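Week 5 handout: Gathering examples for the sorting exercise
Loler course, teaching robots from demonstrations
Updated May 16, 2024

Welcome back, and thank you to everyone who stayed late last session to argue about what makes a good example. I enjoyed it very much, and I have rewritten half of these notes because of it. Please read them before you sit down at the bench, even if you have recorded before and feel you know the routine. The software part is in the Mihăilă guide from week 2 and I won't repeat it here.

What we are trying to collect

The task for this round is simple to say out loud: pick the purple blocks out of a mixed spread and put them in the teal tub. Everything else stays on the table. The learner gets the camera view, the joint positions of both arms, and the gripper openings, and from those it has to work out what to do next. It never reads the sentence I just wrote. All it knows about purple, or about the tub, comes from the examples you give it, so it pays to think a little about what each recording is quietly teaching.

Our target is 947 finished episodes, shared between the Wososside group and the Stekalgate group. That sounds like a lot, and some afternoons it will feel like a lot, but the first dozen go slowly for everyone and after that your hands find a rhythm. (Mine took longer. Be patient with yourselves.) In February we trained on a much smaller set and the arms would reach very confidently for a spot where a block had usually been. You will remember the groans.

Laying out the table

Scatter the blocks by hand before each episode and resist the urge to tidy. People love to make rows! A row is pleasant to look at and very easy to pick from, and if most of your layouts are rows the learner will be lost the first time two cuboids lean against each other. Let some pieces stand on end and let others lie down. Put purple next to orange, next to red, next to bare wood. A few pieces well away from the rest are welcome too, and they don't need to be purple ones, as the learner should also see things that are easy to reach and still get left alone.

Shapes matter as much as color. A cylinder on its side wants to roll when one finger touches it before the other, and a triangular prism gives you only a couple of sensible ways to close on it. Include them. If all your purple pieces are neat cubes, we end up with a fine cube picker and not much else.

Leave the small things along the front rail where they are. The stapler, the highlighter and so on are part of the bench, and a bit of everyday clutter in view does the training set good. The patterned walls stay up for the whole round as well. Several of you asked whether a plain backdrop would be kinder to the learner, and it probably would, in the short run. We will compare the two in week 8.

Driving the arms

Move at an even pace, a little slower than feels natural. Come down over the block from above, stop for a breath, close, lift, and only then travel. That short stop is very useful to us later, when we cut episodes into stages, and it gives the learner a clear moment where the gripper is lined up and nothing else is going on.

Either arm may take any block it can reach comfortably. What I would ask is that you keep only one gripper at the tub at a time. While one is there, let the other wait over the blocks or line up its next pick. You will find your own habits creeping in — most right-handed people favor the right arm without noticing — so swap the lead arm every ten episodes and write it in the log.

If you miss a grasp, open, back off, and try again in the same recording. Please don't stop and start over. A missed grasp followed by a calm second attempt is one of the best things you can hand us, and in the February set we had hardly any. The episodes to throw away are the ones where a block leaves the table, where an arm faults, or where somebody's sleeve drifts into view.

The left arm, then the right arm, each at the tub:

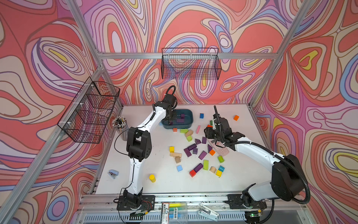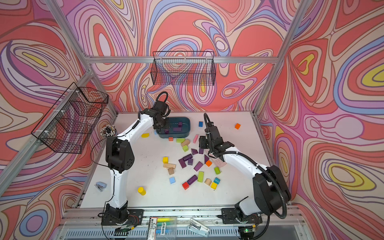
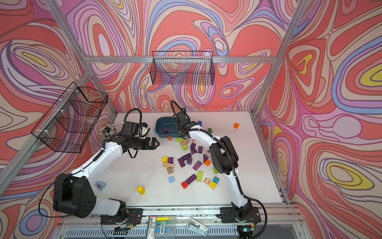
Ending an episode and keeping the log

An episode ends when the last purple piece is in the tub and both arms are back at rest. Hold still for a moment after that before you press stop, so the learner has something to copy when the job is done. Without it we get arms that finish the work and then wander.

In the log, write the episode number, the lead arm, how many grasps were missed, and one line on anything odd. One line really is enough. Last time somebody wrote nearly 70 words on a squeaky joint and I read every one of them with pleasure, but it did slow down the checking.

Each recording is cut off at 3000 steps. If you are getting close to that, the layout was probably too crowded, so finish the piece in hand and mark the episode as long.

For next week

Record your share, then pick two of your own episodes and watch them at half speed with your partner. Note where you hesitated and where you rushed. Bring those notes along, and have another look at episode 69 from the February set, the one with the cylinder, as we will start with it.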